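Can a machine do the dishes yet? I spent a morning finding out

I've wanted someone else to do my washing up since I was tall enough to reach the sink, so when Prukuda opened its workshop for a morning in November I was at the door by 9 with a coffee in each hand. (Both mine.)

Prukuda is a small outfit working on robot arms for ordinary chores, the kind of thing you'd do at home or out the back of a shop. It's been paired up with Varkuta, a homewares store that gets sick of unpacking, wiping and shelving the same stuff every week. The question I went in with was pretty simple. Can these things do the boring jobs yet?

Sort of! Some of them, on a good day, if you're not in a rush.

Towels were the first job I saw. The arm picked up a hand towel by what it decided was a corner, shook it, changed its mind, and put it down again. Second go, it made a fold I'd have accepted from one of my kids. Third go was better than mine, which stung a bit. The team told me towels used to be their worst chore and are now somewhere in the middle, and the worst is anything see-through or shiny.

I hadn't thought about that before, but it makes sense once you watch it. A coloured mug stands out from the bench. A clear lid on a pale bench takes its colour from whatever's behind it, and I've lost a few of those in my own kitchen, so I'm not throwing stones.

The numbers they've put up on the wall are for a chore they call Bunen, where the arm has to pick up an item and set it down in the right spot. Out of 1144 tries since they began keeping score, 732 counted as a clean job with no help from a person. That's a bit under two in three. I'd love to say I was let down by that, but I've seen how my household loads a dishwasher.

Speed is another story. A tray of breakfast things took the arm 23 minutes while I stood there. I could have done it during an ad break, and so could you. One of the team pointed out that the arm can do it at three in the morning while everyone's asleep, and that's a fair comeback, though I'd want to know how noisy it is (they said "we're working on that").

What surprised me was how much the small stuff matters. Turn on a different light and it does worse. Swap the bench for a darker one and it does better with some things and worse with others. Varkuta has asked for a version that can cope with a shop floor in the middle of trading, with prams and bags and people wandering through, and from what I saw that's a fair way off. Nobody at Prukuda pretended otherwise, to their credit.

There's a second arm on the way, nicknamed Pavliuk, that's meant to be gentler with thin and bendy things. It was in pieces when I visited, so I can't tell you if it's any good. They hope to have it in Varkuta's back room for a proper trial once the holiday rush is over, starting with wiping shelves and moving on to stacking if that goes well.

Would I have one at home? For towels, maybe, if it cost less than a second-hand car. For the good glasses, not a chance, not yet. I'd still go back for another look, and I've asked them to ring me when they get to fitted sheets, because if a robot can work those out I'll clear a space in the laundry that same afternoon.

Close quarters at the workshop: the gripper, with a see-through green piece curving over one side of it.

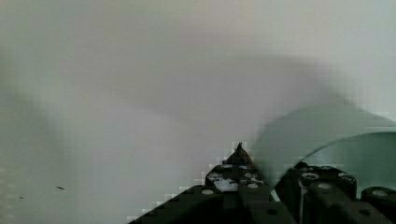
More from our local pages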